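Chapter 3
Judging an Apple by Its Skin

Sep 4, 2021
By Annelies Prins

Most people believe they can pick a good apple by looking at it. They want it red, they want it shiny, and they turn it over once before it goes into the bag. I have taught fruit handling long enough to doubt that the turning over does anything at all. Ask the shopper what the underside told them and you will usually get a shrug.

This chapter is concerned with what the outside of an apple can and can't tell you. The list of things it can tell you is shorter than the trade would like. Growers sort by color, stores pay by color, and the buyer at home has been trained by both to do the same. Yet color depends heavily on variety and on how much sun reached that side of the fruit. A red cheek may mean a ripe apple. It may also mean an apple that hung on the outside of the tree.

Shine is worse. Apples make their own wax, and packers often add more after washing. Rub a dull apple on your sleeve and it will gleam as well as anything in the display, with no change to what is under the skin.

In April my colleague Jonas Baumgartner ran a small tasting at the Otley teaching kitchen. Students ranked a tray of apples by eye, then ate a slice of each and ranked them again. Of the 80 students who took part, only a few gave the same apple first place both times. Jonas thinks this proves that looks are worthless. I think it proves that a tray of apples from one crate is hard to rank by any method, and we have not settled the matter. Mirjam Wouters, who cut the slices, points out that the last groups were eating fruit that had started to brown.

What should you look at, then? Start with the hollow where the stem sits. Many skins carry small pale dots, called lenticels, through which the fruit exchanges gases, and on some varieties there are streaks running out from the hollow as well.

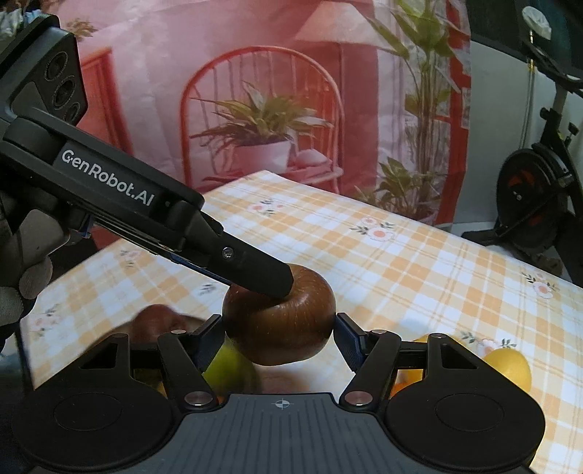
Older handbooks will tell you that large dots mean a sweet apple. I have never seen this shown to my satisfaction. The dots differ from one variety to the next, and a rule that works for one may be useless for its neighbor in the bin. Treat it as folklore until someone brings you numbers.

Touch is a better guide, though a clumsy one. Press lightly near the stem with the pad of the thumb — never the nail — and feel for give. A firm apple can still be mealy in the middle, but a soft one is very seldom crisp.

Before reading on, choose two apples of the same variety and write down which you expect to prefer. Keep the note. You will need it for the cutting exercise in Section 2, where we open them up and look at the core.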